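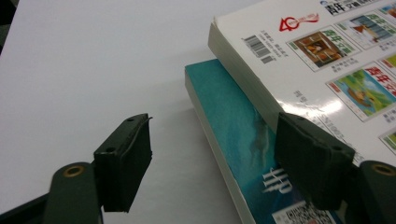

Fig. 1. Fingers and pads over the two-book stack, seen from the tool camera.

Handout 6: Looking after the hand-held gripper
Lab practice, Lustumstead bench
Prepared by Ignacio Gallardo, October 2019

This handout covers the daily check, changing a pad, and the wear record. The electrical side of the tool and the camera calibration are in Handout 7. Bring both to the session, along with your own notebook.

1. Parts you need to know

The tool has two fingers that close toward each other. Each finger has an arm, a bushing and a pad. The bushing is the brass-colored ring set in the hole near the top of the arm. The pad is the dark green block at the end. Everything you do this week concerns those three parts.

We call the fingers left and right as the tool camera sees them, and the record sheet uses the same convention. If you are facing the tool from the front, they are reversed. Last March a whole page of the record had to be struck out over this, so write L or R only after you have looked at the camera view.

2. Daily check

Do this before the first run, with the tool switched off and resting in its cradle.

Wipe both pads with a dry lint-free cloth. Do not use solvent. The solvent on the Iturra shelf is for the rails and will soften the pads.

Look at the front face of each pad. Light scuffing is normal and does not need a note. A groove you can catch with a fingernail does.

Look at the corners. In Fig. 1 the left pad has a thin frayed strand curling off its top right corner. Trim a strand like this flush with small scissors. Do not pull it, as it may lift more material from the corner. Record it as "strand, L, trimmed" and check the same corner at the end of the day. If it has come back, change the pad.

Hold each arm and try to rock it at the bushing. There should be no play you can feel. If there is, stop and tell the bench lead. Bushings are pressed in and are not changed at the bench.

Move the fingers by hand through the full travel, open to closed and back. They should move evenly. Stiffness at one end usually means dirt on the rail.

3. Changing a pad

Pads are changed in pairs, even when only one is worn. A new pad against an old one grips unevenly, and thin objects turn as they are lifted.

Take the tool off its cable and lay it on a clean cloth. Remove the left pad first, then the right, and put each in a bag marked with its side and the cycle count. Clean the seat on the arm. Old adhesive comes off with a plastic scraper – never a blade.

Fit the new pads without forcing them. Close the fingers slowly and sight along the join. The faces should meet along their whole height. If light shows at the top or bottom, take the pad off and seat it again.

Wait until the adhesive has set for the time printed on the packet before you load the tool.

4. Test after a pad change

Use the white table and the book stack. Paperbacks are a fair test: a glossy cover is slippery, and the page edges will give under too much force. Set the upper book a little off the lower one so the two edges are separate.

Grip and release the upper book 200 times at the normal force setting. Look at the cover and the page edge every so often. Marks on either mean the force is too high or a pad is proud of its seat.

Watch for glare in the camera view. Glossy covers throw back the overhead light, and small print near the bright spot is washed out. Turn the stack a few degrees if you need to read that area. Leave the lamp where it is.

5. The wear record

One line per check: initials, cycle count, side, what you saw, what you did. The Cledasden set, which we use as our reference, was taken off at 2,408 cycles. Its first entry for a worn corner was at 232 and the pad stayed in use after trimming. Read through that record before the session.

Spare pads come from Gravar in matched pairs. Sign the drawer sheet when you take one.

6. To do before next week

Carry out one daily check with a partner and have the bench lead initial it. Write up the pad change in your own words, half a page at most. Sketch the finger from the side and label the arm, bushing and pad.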